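Sep 4, 2026

The Sastine reissue arrived last week, and I have now played it enough times to write something down. For anyone who has not followed the earlier posts, Sastine recorded one full-length album, *Briker*, on a half-inch eight-track machine. The first CD version was transferred from a second-generation safety copy. The new one comes from the mixdown reels.

The difference is easiest to hear below 60 Hz. On the old CD the bass drum is mostly beater click with a soft thud behind it. On the reissue there is a proper fundamental, and the bass guitar stops masking it in the verses. I checked this on headphones first and then on the main speakers, with the subwoofer off both times.

Loudness is the part I was worried about. The loud songs on my rip of the new disc measure nearly 2 dB hotter than the old one in integrated level, so I matched them before comparing anything. If you skip that step you will prefer the reissue for the wrong reason. After matching, the snare peaks are slightly rounder on "Wanis" and unchanged everywhere else I looked. I suspect a limiter on that song only. It is also the one with the tambourine panned hard left, and the tambourine has lost some of its edge.

Speed is corrected too. The old CD ran slow, enough that playing along on a fixed-pitch instrument was unpleasant. "Sotomayor" now sits in tune with a piano and comes out 19 seconds shorter, although part of that is an earlier fade. I prefer the old fade. The guitar figure at the end went around one more time – it was the only place on the record where the second guitarist played it without the delay.

Tape hiss is left in. There is a quiet stretch before the last chorus of "Sotomayor" where you can hear it come up as the faders open, then drop when the drums return. The old CD had some kind of noise reduction there that took the room sound with it. I will take the hiss.

Packaging: a cardboard gatefold, a folded lyric sheet, and no recording notes at all. The track list on the back has songs four and five in the wrong order. The disc itself plays them in the original order, and the metadata my ripping software pulled down followed the back cover, so check your tags.

The bonus material is a rehearsal tape in mono. Six songs, one of them incomplete. The vocal is buried and the cymbals distort, but the early version of "Wanis" is played at a much slower tempo with a different bridge, and I have gone back to it more than I expected. The tape drops out for a moment in the second verse and whoever did the transfer left the gap alone.

I still need to compare the vinyl. My cartridge is due for replacement and I don't want to judge inner-groove distortion with a worn stylus. I have the tracking force set where it was in August and will leave it there until the new one is fitted.
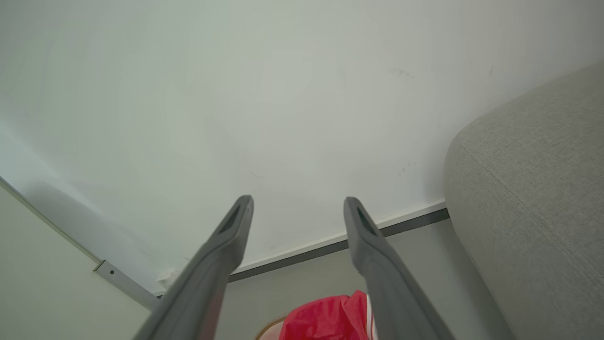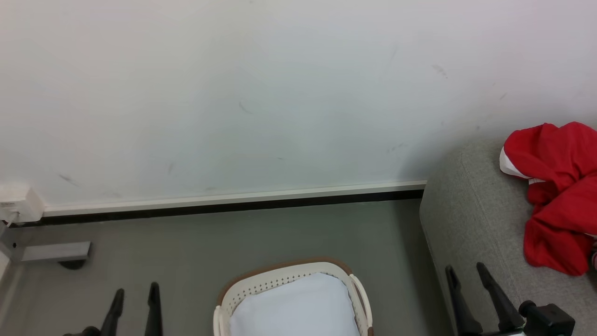 Is the reissue worth buying if you already own the old CD?

For the corrected speed and the low end, I would buy it, but keep the old disc for the longer fade on "Sotomayor".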